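Search minutes, papers and notices
Search
Advanced search

Equipment planning meeting: minutes
February
Posted by Marta Marchuk, minutes secretary

Present: M. Marchuk (minutes), the chair, the bench lead, the purchasing officer, two members from the Stetsiuk site by phone.
Apologies: the stores manager.

The meeting opened at 10.15.

1. Minutes of the last meeting

Agreed with one correction. Under item 4, "second camera" should read "second arm". The action on insurance is carried forward.

2. Tabletop arm: state of the present unit

The bench lead reported on the arm now used for the board game tasks. The base is sound. The gripper fingers have been changed once this year and the bench lead expects to need another set before summer. Stetsiuk asked whether the fault with the elbow joint had come back. It has not, but the supplier, Hundik, will not extend cover on that joint past the end of the present term.

The tasks themselves were discussed briefly, as they decide what reach and grip we need to buy for. The printed track game stays on the list, with the red piece on the start square and the steel bowl at the lower right corner of the sheet. The bench lead wants a gripper that can take hold of a small upright piece and also clear the rim of a bowl. Stetsiuk would like heavier items added. The chair said this should wait until the payload figure is settled.
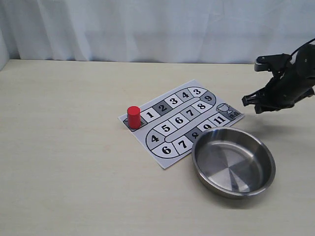 3. Quotations for a second arm

Three quotations were received. Hundik's came in at 3,470, with fingers and cable included and delivery in 90 days. Sirkent was lower for the arm but charges separately for the gripper and the mounting plate, which brings it above Hundik. The third firm quoted for a larger model and was set aside.

The purchasing officer asked that running costs be put beside the purchase price before a decision. Spare fingers are the main one. Sirkent sells them only in packs of 7, and the bench lead did not think we would use a pack in a year.

Agreed: to go with Hundik, subject to written confirmation of the delivery time and of what the cover includes.

4. Space and power

The second arm will go to the Pliltidton room. A table of the same height is needed so that tasks can be moved between the two sites without setting up again. The curtain there is too short and will be replaced from the general budget. Stetsiuk to check the number of sockets.

5. Actions

Purchasing officer: write to Hundik on delivery and cover.
Bench lead: send payload figures to Stetsiuk; list spares in stock.
Stetsiuk: check sockets in the Pliltidton room.
M. Marchuk: carry insurance to the next agenda.

6. Any other business

None. The meeting closed at 11.40.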